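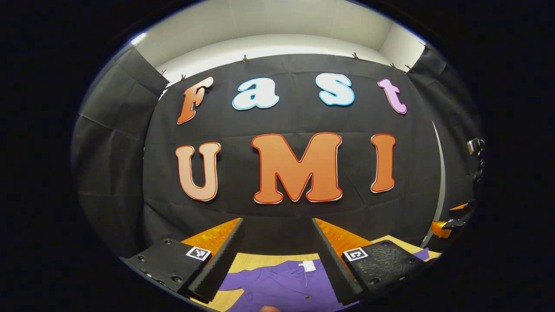

November 24, 2025. Backdrop and lettering, Skestley room

Black cloth is up at the back, side panels too. Top edge is on six clips and still sags between them. Josué wants more clips, so I've put a pack of 25 on the Vrabec order.

Fold lines show all over the cloth. Steamer is at Damberg until Thursday, will do it then.

Letters fixed in two rows, "Fast" over "UMI". Farah Wibisono cut the bottom row bigger and I spaced it wide. She thinks the M is too heavy next to the U and I. Leaving it for now.

To do: spare tape, 2 rolls. Ask Tovamton about the 40 cm offcuts.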